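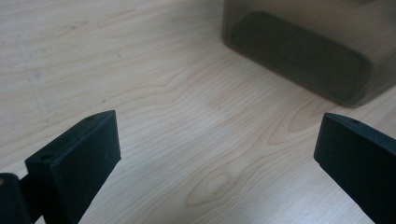

Sanding schedules for pale timber

August 2020

I have kept a log of grit sequences since May, mostly to stop myself repeating the same mistake on pale timber. The short version is that I was skipping grits and relying on the finish to hide it. A water-based finish hides very little.

My old sequence was 80, 120, 240. The jump from 120 to 240 leaves scratches that the finer paper polishes over without removing. They are hard to see on bare wood under a ceiling light and obvious once the first coat goes on. The current sequence is 100, 120, 150, 180, stopping there for anything that gets a film finish. Going further closes the surface and I have had one shelf where the second coat lifted at the corner, although I can't say for certain that was the cause.

Veneer

Start at 150 and stay off the edges. Factory veneer is often thinner than 0.6 mm and a random orbital sander will go through it in a few passes. I do the outer 50 mm by hand with a cork block. Pencil lines across the work are still the best gauge I know of. When the lines are gone, stop.

Curved grain needs a little more care than straight. The softer bands cut faster than the hard ones, so a foam pad will leave a ripple that you feel before you see it. Use the firm pad.

Raising the grain

Wipe down with a damp cloth, leave it overnight, then knock the fibres back with 220 by hand. Two light strokes, with the grain. I tried doing this twice on the Farkley bookcase and could not pick the difference from one pass.

Sander notes

The Rernuseo has a 2 mm orbit and runs well at the middle of the dial. Flat out it is rated to 4,000 and leaves pigtails on anything softer than oak — probably dust under the disc, as they drop off when the extractor is on. The pad went at 23 hours by my log. I replaced it with a Liltard pad, which has a different hole pattern but lines up well enough with the discs.

Discs are from a bulk box. The 180s clog early on resinous offcuts and are fine otherwise.

Still to test: a card scraper straight after 150, and whether the Pirihi hardwax oil will take over a surface stopped at 150. The tin says yes. The colour of my sample board says maybe.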